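Zincombe border notes: read me first

Zincombe is a plain-text collection of notes on what drivers may and may not carry when they bring goods across a border. Halima Nwachukwu started it in November, after moving a small haulage office from Brelska to Pronell and finding that the old guidance had gone missing in the move.

What is in the collection

There are two folders. "rules" holds one file per type of goods: plants, seed potatoes, honey, pet food, untreated timber and so on. "reports" holds short accounts from drivers of what they were asked at the desk and which papers they had to show. Each report is tied to a rule file by its short name, so honey-07 belongs with honey.

Every rule file has the same layout: a title line, the goods covered, the papers needed, known exceptions, and the name of whoever last checked it. Please keep to that order. The search script reads the first five lines and ignores the rest.

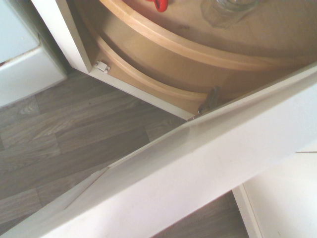

Reports are kept in the driver's own words, apart from spelling. We take out number plates, phone numbers and the names of officials. A report longer than ten lines is split in two, with the second part marked "cont".

Known gaps

Coverage of the Dmytriv crossing is thin. Most of our drivers go through at night, when the plant health desk is closed, and only seven of the reports deal with daytime checks. Nothing has been written on live bait or cut flowers. The timber file still uses the old form names.

Using the notes

You may copy and change anything in either folder. Leave the checker's name in place unless you have gone through the file yourself. These notes are not legal advice, and a driver with an unusual load should ring the border office before setting off.

Corrections go to Halima, with the file's short name in the subject line.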